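In praise of the boring replay tool

March 25, 2023

I have been meaning to write this since September, when we lost the better part of a fortnight to a fault that was never where we were looking for it. It was one of those faults that comes and goes, and everyone in the room had a theory, and the theories were all rather good, and they were all about the model. The policy was overfitting, or it hadn't seen enough examples, or the learning rate wanted another look. I had a theory as well, and I'm a little ashamed to say I defended it over lunch for three days running.

The fault was in the clock. Our gripper width readings were being stamped when they arrived at the computer, and the pictures were being stamped when they left the camera, and between those two moments there was a gap that stretched and shrank depending on what else the machine was up to. So we were teaching the poor thing that fingers close a little after they have closed. It learned that very faithfully, as these things do, and then it went and closed on air.

We would have found it in an afternoon if we had owned a decent way of playing our own recordings back. I mean a plain window with the picture on the left and the numbers on the right and a slider underneath, where you drag the slider and both halves move together. We didn't have one. We had a script called Katene, which somebody had written in a hurry to check that files weren't empty, and which had grown by small kindnesses into the thing that stood between us and 3,703 recordings. Katene could tell you that a file was there and that it was the right length. It could not tell you that the fingers in the picture and the fingers in the numbers disagreed.

My opinion, then, after a good many years of working on this sort of software, first on planners and lately on the learning side at Kinthorpe, is that most small robotics groups spend far too little on looking. We will happily spend a month on a new network and begrudge a week on the viewer. I understand why, because I do it too. A new network gives you a chart for the meeting. A viewer gives you a feeling of unease about work you thought was finished, and it's very hard to put that on a slide.

There is an argument on the other side and I want to be fair to it. People I like and respect will say that with enough recordings the odd bad one washes out, and that hours spent peering at individual episodes would be better spent gathering more of them. I think that's true of some kinds of badness. If a person fumbles a cup now and then, or knocks something over and starts again, the learner will cope, and may even be the better for it. But a clock that is wrong is wrong in every file, and so is a camera calibration that somebody copied across from the old mount. More data only makes you surer of the mistake. The errors that wash out are the ones you could have lived with anyway.

I also hear that looking doesn't scale, and it's quite right that no one can sit through everything. When we finally built Premau, our proper viewer (it is nothing grand, and it still crashes if you resize it too quickly), we made a habit of pulling out 200 recordings from each batch and having two of us go through them with a pot of tea. The first batch came to 1,270 recordings and we threw out 16 of our sample, which sounds like a small reward for a long day. What we really got was a list of the reasons. Several of those reasons turned into automatic checks that now run on the whole lot overnight, and I couldn't have written any of them from my desk with my eyes shut. Someone had to sit and look first.

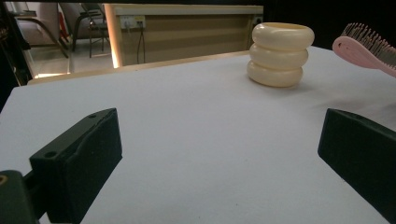 The other thing you pick up from going through recordings one at a time is how much your software has been assuming on your behalf. Our old planner, Himine, took it as given that anything sticking up from a table was something to be picked up or steered around, and that the far edge of the table was the end of the world. It was written for a tidy bench and a handful of blocks, and it served us well there. People's tables are not like that. There is a room behind them, with furniture and sockets and bright lights in awkward places, and a perception system that has only ever been tested against a bare wall will find shapes in all of it. You can read that in a paper and nod. I did, more than once. It's quite another matter to drag a slider along and watch your own segmentation quietly swallow the leg of a chair.

I'd add that the viewer ought to be pleasant to use, and I say this knowing that it's the first thing to be cut. If it takes nearly a minute to open a recording, people won't open recordings. They'll look at the loss curve, because the loss curve is already on the screen. We made Premau start up on whichever episode you last had open, at the very moment you left it, and that one change did more for our habits than any amount of nagging from me. Keyboard shortcuts helped too. So did a box for typing a note that stays with the file, so that a worry you had on one visit is waiting for whoever comes along next – often you, having forgotten all about it.

None of this is clever, and I suspect that's part of the trouble. It is hard to get a bright young engineer excited about a slider. But if you have one to spare for a week or two, and a pile of recordings that you haven't properly looked at, I would put the two together before starting another training run. Have them draw the gripper width as a line under the picture, and let them scrub back and forth over the moment of closing until they're sick of it. Check the clocks while you're there.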